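Workshop > Notebook > Bench notes > February

February, 9:40 am
From the bench book, Gorkville workshop

Back on the shoe table this morning, which I'd been putting off (the glue order from Flisville still isn't in, so no soling for me). I finally wiped the whole top down and it has come up better than I expected – there's nice pale grain in it that I'd forgotten about. The old polish ring near the window end won't shift. I tried metho and then a bit of elbow grease, and now it's a slightly cleaner polish ring.

Set a few bits out again after the wipe-down and had a think about where everything should live.

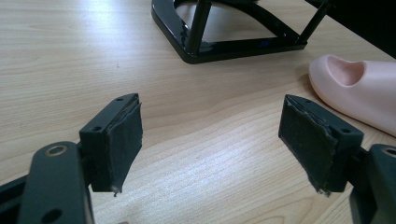
Black stand and the pink form on the clean tabletop, mid-morning.

I do like the glossy stand, but it shows every fingerprint and I'm forever buffing it with my sleeve. If anyone's using it after gluing, please wash your hands first! The soft cloths are in the second drawer, under the Besier catalogue.

The pink form is staying on the table for now. I want to try the Oksanen pattern on it before I cut any good leather, and I've got 3 offcuts of the tan set aside for that. First go will be with masking tape, same as always, then cut down the centre line and flatten it out. My last tape shell wrinkled badly over the instep, so narrower strips this time – and I'll try not to rush the heel.

Stock bits while I remember: 93 brass eyelets in the jar, 51 hooks in the tin. Waxed thread is getting low in the dark colour. Rang Flisville about the glue and got the machine, will try again after lunch.

Still need to find the good awl.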